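Grulora, packing and refill workshop
Minutes of the staff meeting on automation
Sep 23, 2026, small canteen

Present: day shift, evening shift, the shift leads, two people from the office, the works council. The technician from Husance joined for items 2 and 3.
Excused: night shift. Their questions came in writing and were read out under item 4.

1. Minutes of the last meeting

The minutes were accepted with one correction. The break room on the upper floor stays open during the rebuilding, it was written wrongly that it closes.

2. State of the Virág project

The office reported that Virág, the new handling line for small containers, will start in March. The line will take over the part of the work that is now done by hand at the first bench: picking up the container, turning it and setting it into the tray. Filling and final checking stay with people for the whole of next year.

Before the line can do this work, it must be shown the work by us. Each session is 30 minutes long, and after it the person goes back to other work for at least 90 minutes. Until now 300 recordings are accepted by Husance. More were made, but those with a dropped container or with a long waiting time in the middle were not taken.

The technician explained once more how the grippers are to be held, as the evening shift was trained differently from the day shift. One gripper is held in each hand, with the jaws pointing inward to the middle of the table. The cables run away behind the hands, toward the person, and should not lie between the grippers. Sleeves may be long, but they must not hang over the fingers. 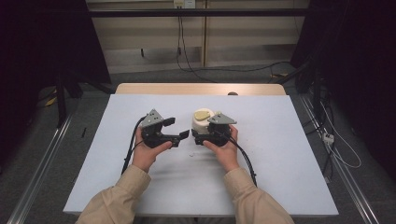 3. Comments from the people who record

The following was said by colleagues from both shifts:

- The grippers become heavy in the wrist after some time. The left hand is worse for right-handed people. Several colleagues asked for 20 minutes in place of 30. The technician has no objection from the technical side. The office will decide together with the shift leads.

- The white sheet on the table makes folds, and small bits collect on it. It was asked who must clean it. Decision: the person who starts the session wipes the sheet and pulls it flat.

- Cables on the carpet are a danger for tripping, mostly when one walks around the table to the back. The works council wants this solved before any further session is planned. Husance will bring floor covers for the cables.

- The room is too dark for the eyes if one comes directly from the hall. A lamp was requested. The technician must first check if more light disturbs the recordings.

- One colleague said it feels strange to teach a machine the work which she has done for many years, and that she would like to hear this spoken about openly. Others agreed. The discussion was moved to item 4.

4. What changes for the jobs

The works council asked directly if places will be lost. The office answered that no contract will be ended because of Virág, and that this is written in the agreement signed in spring. The first bench will need fewer people per shift. Those people will be offered training for line care or for final checking. The training is 40 hours and is paid as working time.

Question from the night shift: Will the night supplement be kept if the line runs alone at night? The office could not answer this today. The works council asks for an answer in writing.

Question from the night shift: Can one refuse to take part in the recordings? Yes. Taking part is voluntary and a refusal is not noted anywhere.

Question from the day shift: Are the recordings used for judging how fast we work? The office said no. The works council wants this sentence added to the agreement, in clear words. The office accepted.

It was also discussed how things went at Gumis, where a similar line is already running. Two colleagues who visited there said that the work is quieter now, but people are more alone at their station and speak less during the shift. It was proposed to keep two stations next to each other here, also if the plan shows them apart. The office will ask for a changed drawing.

5. Tasks

Office: answer on the night supplement; changed drawing; text for the agreement; decision about the session length.
Husance: floor covers; check of the lamp; one common instruction sheet for all shifts.
Shift leads: list of those who wish for the training.
Works council: informs the night shift about items 3 and 4.

6. Other

The microwave in the small canteen is broken again. A new one is ordered.

The next meeting takes place when the answer on the night supplement is there. The invitation will hang at the time clock.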